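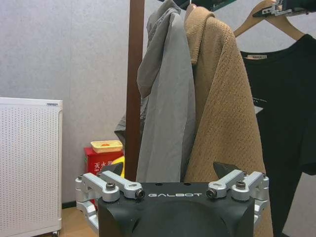
12월, 오전. 내년 상반기 장비 구매 정리. 회의 전에 급하게 쓰는 거라 순서 엉망. 나중에 시트로 옮길 것.

남은 예산부터. 소모품 항목에 70만 원. 장비 항목은 따로인데 그쪽은 이미 Otholm 견적이 거의 다 먹음. 그러니까 이번에 살 자잘한 것들은 전부 소모품으로 밀어넣어야 하고, 행정실에서 "이게 왜 소모품이냐" 소리 나올 만한 건 빼는 게 맞음. 작년에 삼각대 하나 때문에 서류 다시 쓴 거 생각하면.

우선순위 메모 (확정 아님):

손끝 패드 예비품. 무조건 1순위. 2세트. 지금은 여분이 없어서 패드 하나 찢어지면 그날 작업 끝임. Prorkia에 문의 넣었는데 답이 규격표만 왔고 납기가 없음. 납기 다시 물어볼 것. 표면 재질 두 종류 있다는데 나무 옷걸이 목 부분 잡을 때 미끄러지는 쪽이면 의미 없음. 샘플 받을 수 있는지도 같이.

옷. 이건 돈 별로 안 드는데 종류가 문제. 니트나 두꺼운 겉옷은 걸렸을 때 자리를 많이 차지해서 옆 옷이랑 자꾸 겹침. 티셔츠는 반대로 얇아서 옷걸이 돌아가면 그냥 따라 돌아감. 얇은 거, 두꺼운 거, 칼라 있는 거 골고루. 색은 무채색만 사지 말 것!! 지난번 장바구니 열어보니 전부 검정 회색이었음. 중고로 사도 되는데 중고는 영수증 처리가 안 됨 → 새 걸로.

옷걸이. 어깨가 넓은 나무 옷걸이 위주로. 철사 옷걸이는 이번엔 보류. Yasaman은 철사도 넣자는 쪽인데 철사는 목이 얇아서 지금 패드로 잡으면 빙글 돌아감. 패드 정해진 다음에 다시 얘기하기로. 고리가 회전하는 제품이랑 고정된 제품이 섞여서 오는 경우 있으니 상세페이지 꼭 확인. 안 적혀 있으면 사지 말고 물어볼 것.

케이블 정리 용품. 벨크로 타이, 케이블 덕트, 라벨지. 제일 싼데 매번 제일 뒤로 밀림. 이번엔 먼저 주문해버림. (주문번호는 공용 폴더에)

Yasaman Heydari 의견 받은 것: 모니터링용 노트북을 새로 사지 말고 화면만 큰 걸로 붙이자. 손목 카메라 영상이 노트북 화면에선 작아서 고리 끝이 봉을 넘었는지 구분이 어렵다는 거. 일리 있음. 근데 모니터를 놓으면 테이블 공간이 모자람. 어댑터랑 케이블이 이미 차지하는 게 많아서. 모니터 암을 쓰면 되긴 하는데 그럼 암도 사야 되고 파티션에는 못 다니까 테이블 클램프식이어야 하고... 가격이 자꾸 불어남. 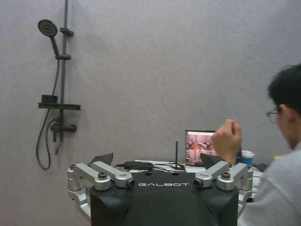

그래서 모니터는 안을 2개로 나눠서 올리기로.

A안. 모니터 + 클램프 암. 장비 항목으로 신청. 승인 오래 걸림. 되면 제일 편함.
B안. 창고에 있는 모니터 가져다 쓰고 케이블만 구매. 화면 밝기가 좀 죽어 있는데 확인용으론 충분할지도. 직접 켜봐야 앎. 받침대가 없다는 얘기도 있음, 확인.

개인적으론 B안 먼저. 안 되면 A안. Yasaman도 굳이 새 거 고집하는 건 아니라고 함. 다만 유선으로 붙여달라고. 무선 화면 공유는 지연 때문에 조작할 때 답답하다고 몇 번이나 얘기함.

Hettiarachchi 쪽 유지보수 계약. 갱신할지 말지가 이번 회의 본 안건인데 자료가 아직 안 왔음. 담당자한테 전화했더니 이번 주 안에 준다고. 연간 계약이랑 건별 출장이랑 비교표 만들어야 됨. 작년 출장 기록 뽑아서 건별로 했으면 얼마였는지 계산. 이 부분은 숫자 나오기 전에 말 꺼내면 괜히 길어지니까 오늘은 "자료 대기"로만 보고.
계약서에 그리퍼 링크 쪽 나사 조임 점검이 포함인지도 물어보기. 빠져 있으면 공구 세트(육각 렌치, 토크 드라이버)를 우리가 사야 하고 그건 또 소모품이냐 장비냐.. 

Isow 대여 건. 깊이 카메라 빌려서 써보고 살지 결정하는 방식. 대여 기간 2주. 짧다. 설치하고 보정하는 데 며칠 쓰면 실제로 데이터 볼 시간 얼마 안 남음. 연장하면 요금 어떻게 되는지 견적서에 없어서 물어놓음. 마운트는 별도라는데 3D 프린터로 뽑을 수 있으면 뽑고, 도면은 공용 폴더 옛날 거 재사용 가능한지 볼것.
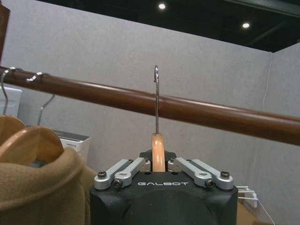

깊이 카메라를 굳이 검토하는 이유는 걸기 동작 마지막 구간. 회의에서 분명히 "있는 카메라로 안 되냐"고 물어볼 테니 답을 준비해야 함. 손목 쪽 화면에서 보면 고리 끝이 봉 윗선보다 위에 와 있고 위치도 봉 바로 앞이라 높이는 맞아 보이는데, 봉까지 앞뒤로 얼마나 남았는지는 화면만 보고 자신있게 말하기 어려움. 게다가 봉이 광택 있는 나무라 위쪽으로 밝은 반사 줄이 길게 들어감. 고리는 또 은색에 얇고. 대여 카메라가 얇은 금속 고리를 제대로 잡는지가 시험 1번 항목, 광택면 위의 깊이값이 튀는지가 그다음. 이 둘이 안 되면 구매 얘기는 접는 걸로.

봉 자체를 무광으로 바꾸는 방법도 있긴 함. 무광 테이프 감으면 싸게 끝남. 근데 그러면 환경을 우리한테 유리하게 고친 거라 결과 쓸 때 찜찜. 일반 가정집에 무광 테이프 감은 행거가 어딨나. 비교 실험용으로만 한 번 감아보는 건 괜찮을 듯. 테이프 값은 소모품.

멀티탭. 옷걸이 쪽이랑 테이블 쪽 전원을 따로 두고 싶음. 스위치 개별로 되는 걸로. 선 길이는 재보고 주문, 눈대중으로 샀다가 모자란 적 있음. 바닥으로 지나가는 선은 덕트 씌우기.

안 사는 것 (다시 묻지 말라고 적어둠):
- 이동식 행거 추가. 둘 자리 없음
- 태블릿. 쓸 사람 없음
- 노트북 새 거. 위에 적은 이유로 모니터 먼저

할일
- Prorkia 납기, 샘플 문의 (나)
- 창고 모니터 켜보기, 받침대랑 단자 확인 (Yasaman)
- Hettiarachchi 자료 오면 비교표
- Isow 연장 요금 답 오면 여기 밑에 추가
- 옷이랑 옷걸이 장바구니 담아서 링크 공유. 결제는 회의 끝나고
- Otholm 견적서 유효기간 확인!! 이거 지나면 처음부터 다시임

오후에 추가: Otholm 견적서는 이달 말까지 유효. 결재 먼저 올림. 배송비가 합계에 안 들어가 있길래 수정본 요청했고, 수정본 오면 결재 첨부파일만 교채하면 됨.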